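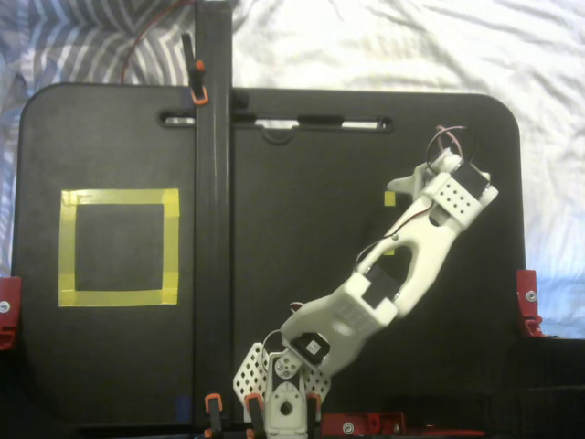 I've been sewing duvet covers at my kitchen table for years, and the Bråten is the one I'd keep if you made me pick! It's plain white cotton, washed before it's cut so it comes to you soft and already a bit crumpled. I don't iron mine and I don't think you should either (life is short, and the wrinkles are the part I like).

**What you get**

- One duvet cover, 100% cotton, white
- 2 pillowcases with a deep fold-over flap
- A drawstring bag made out of the offcuts

The closure is a row of flat buttons along the bottom edge. I tried a zipper on the first batch and it kept chewing the fabric, so buttons it is. There are ties sewn inside the corners too, and they hold the duvet up where it belongs instead of letting it slide into a lump by your feet.

**About the cloth**

The thread count is 164, and yes, I know that sounds low next to what the department stores print on their packages. I've slept under the high numbers and they feel slippery to me, and hot by May. This one breathes. The cotton comes from Daltinell, the same mill I use for the Bedik sheets, so the two whites match pretty well if you want the whole set.

**Washing**

Warm water, regular detergent, tumble dry on low or hang it on the line. Button it up first or every sock you own will end up inside. My own cover has been through the machine more than 50 times and the seams are still good, though I did have to sew one button back on.

**Sizes and shipping**

Twin, full/queen and king. I sew to order, so give me a couple of weeks, a little longer for king because I have to push the table against the wall to cut it. If you'd like ties at the sides as well as the corners, put a note in your order and I'll add them, no charge.

The Ata throw is sold separately and it's back in stock in the oatmeal color only.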